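The thing about losing a radio contest by one answer is that you never stop knowing that answer. The capital of Henero province is Ovik. I've known it for nine years now. I knew it then, too, about four seconds after I hung up.

So when the Curel station brought the quiz back this fall, grand prize 1,000 dollars and a weekend at the lake, I was ready! I'd been studying. I had index cards in the bathroom, index cards in the glove box, a stack of 264 of them held together with one of my daughter's hair ties. Rivers, popes, kinds of cheese. My sister thought I was having some sort of episode, and she may have been right (I did cry a little over the cheeses).

You had to be caller number 5. I'd dialed over 200 times in two weeks and all I ever got was the busy signal, which I'd started to hear in the shower. And then, on the way to drop off my mother's casserole dish, I was sitting at the big intersection out past Abdella Tire with the phone on speaker, and it rang. It just rang, like a normal phone.
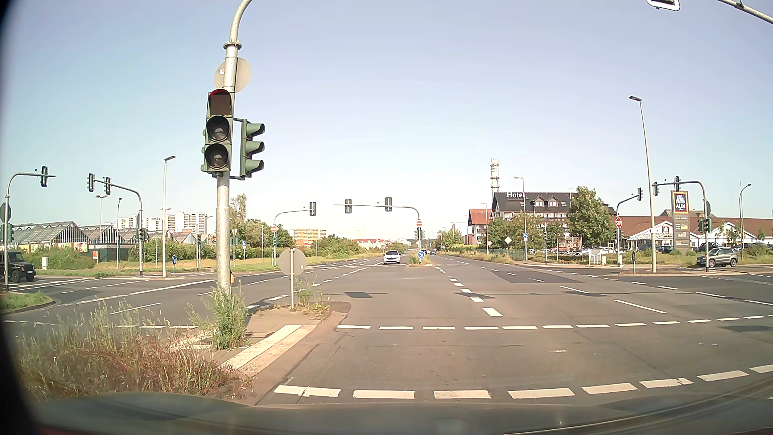 Milovan Ristić wanted to know if I was a first-time caller. I said no, sir, I was not, I had been on in the Ovik year, and he laughed like he remembered, though I'm sure he didn't. He asked where I was calling from. I said the car. He said he hoped I was pulled over, and I said I was about to be, and I turned into the tire place and parked crooked across two spots.

"Category is birds," he said.

Birds! I had forty cards on birds. I had owls by size. I had the ones that can't fly and the ones that sort of can. My hands were sweating so much I had to wipe them on the oven mitt that came with the casserole dish.

"For the whole thing," he said, "what do you call a group of crows?"

Now, everybody knows that one. My daughter knew it in kindergarten. I'd never even made a card for it, it was so easy, and I opened my mouth, and what came out of my mouth, loud and clear, all over the county, was "Ovik."

There was a pause. Somebody in the studio coughed.

"Ma'am?" said Milovan Ristić.

I told him I'd like to say hello to my mother, and I did, and then I went and brought her the dish. She had the radio on in the kitchen. She'd already put the coffee on too, and gotten out the good cups.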